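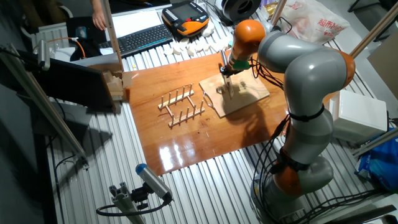
Werkstattbuch Dedico, Eintrag Oktober, 16:40 Uhr. Auswertung Einstufung Vorkurs abgeschlossen, Rohdaten liegen auf dem Projektlaufwerk unter Laxdal. 546 Bögen ausgegeben, 104 davon leer oder nur mit Namen zurück. Die leeren Bögen kommen überwiegend aus den beiden Schulen ohne Ganztag, das deckt sich mit dem Frühjahr. Für die Aufgabe zum Ablesen von Lage und Richtung brauchen wir noch einen Ersatz. Vorschlag: helles Quadrat auf glänzender rotbrauner Platte, Greifer senkrecht von oben, kleines rundes Loch links oben im Quadrat, gefragt wird nach der Lage des Lochs zu den Kanten. Schatten mitzeichnen, sonst wird die Aufgabe zu leicht.

Zu den Kohorten: Gruppe Kanar (mit Vorlaufjahr, Lesepaten, Frühstück) gegen Gruppe Priken (ohne). Priken umfasst 169 Kinder, davon 71 mit vollständigem Datensatz über beide Messpunkte. Das ist dünn. Keine Aussage nach Stadtteil getrennt, nur gesamt. Wer trotzdem Untergruppen rechnet, bitte im Dateinamen kennzeichnen.

Offen:
Elternfragebogen, Item 12 (Bücher im Haushalt): Skala in der türkischen Fassung um eine Stufe verschoben. Umkodieren vor dem Zusammenführen, alte Fassung nicht löschen.
Fahrtkosten als Merkmal aufnehmen? Im Vorjahr weggelassen. Bei den Abbrüchen im zweiten Halbjahr lag der Schulweg meist über 40 Minuten, bisher nur Eindruck aus den Gesprächsnotizen, nicht geprüft.
Zuordnung Schülernummer zu Förderbescheid bei drei Klassen doppelt vergeben.

16:55. Skript für fehlende Werte läuft durch, Warnung in Zeile 88 bleibt. Ursache: Komma als Dezimalzeichen in der Lieferung vom Schulamt. Von Hand ersetzt, Original mit Endung _alt abgelegt.

17:20. Zweitkorrektur Mathematik stichprobenweise verglichen. Abweichungen fast nur bei den Textaufgaben, Teilpunkte für Rechenweg ohne Ergebnis werden uneinheitlich vergeben. Korrekturanweisung, Abschnitt 3, neu fassen und vor dem nächsten Durchgang an alle Standorte geben. Bis dahin Textaufgaben nicht in den Summenwert.

Nächster Eintrag nach Rücklauf der Nachzügler.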